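Subject: Re: [parents-list] Sign-up sheet for the October book swap

Hi all,

Sorry for the slow answer, I've been meaning to get to this since lunch and then the copier jammed (again!).

On the last digest, Tridia desk wrote:

> Are we doing the book swap in the library or the gym this year?
> Last year the library got so crowded by 3 that the younger kids
> couldn't reach the tables. Also, does each child need to bring a
> book to take one home?

Gym this year! We ended up with 700 books last time and the library just can't hold that plus a whole grade level. Doors open at 3, right after the bell, and the Landard Street bus will wait until the swap closes. And no, a child doesn't have to bring a book to take one. Please tell your kids that, I know a few stayed away last October thinking they couldn't come.

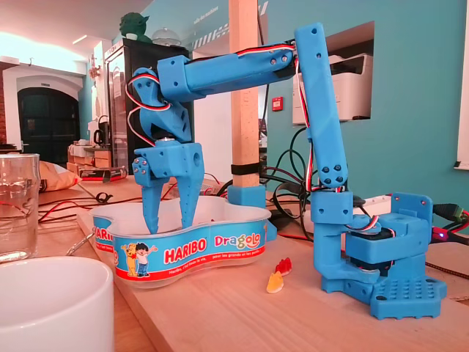
Blue arm and candy tub on the tabletop.

Drop-off starts a week ahead, in the bins outside the front office. Picture books and chapter books are what we run short of. We have more than enough encyclopedias – please, no more encyclopedias. If a book has a name written in it, that's fine, leave it. 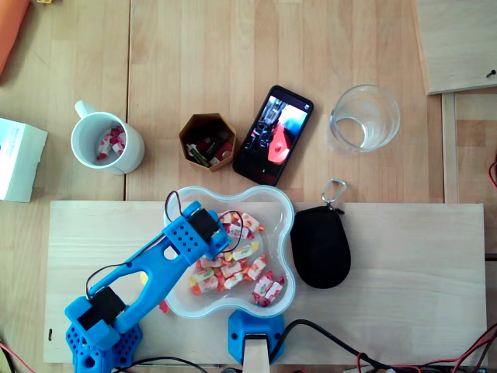 Grades three and up will shop by ticket again, 9 kids to a table, and the little ones go first with a grown-up. I still need 7 parents for the sorting shift and a couple more to fold tables afterward. We could also use something for the checkout table, and a clear plastic bowl of wrapped candies like the one above would be perfect if anybody has one at home (wavy edge optional). The Plemonex room is open for coats and strollers, so you won't have to carry everything around the gym with you.

One more thing on the tickets. Each class gets its own color and the teachers hand them out that morning, so if your kid is out that day just come find me at the door and I'll sort it out. 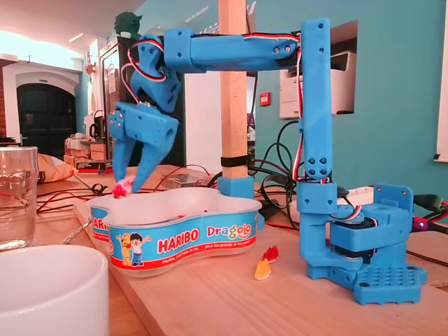
Quan wrote back to me off-list that the ticket line was the worst part last year and asked if siblings in different grades could go in together, which I think is a great idea, so let's do it. They can use whichever ticket comes up first.

Reply here or catch me at pickup if you can take a shift!

Thanks everybody,
Room 3 parent rep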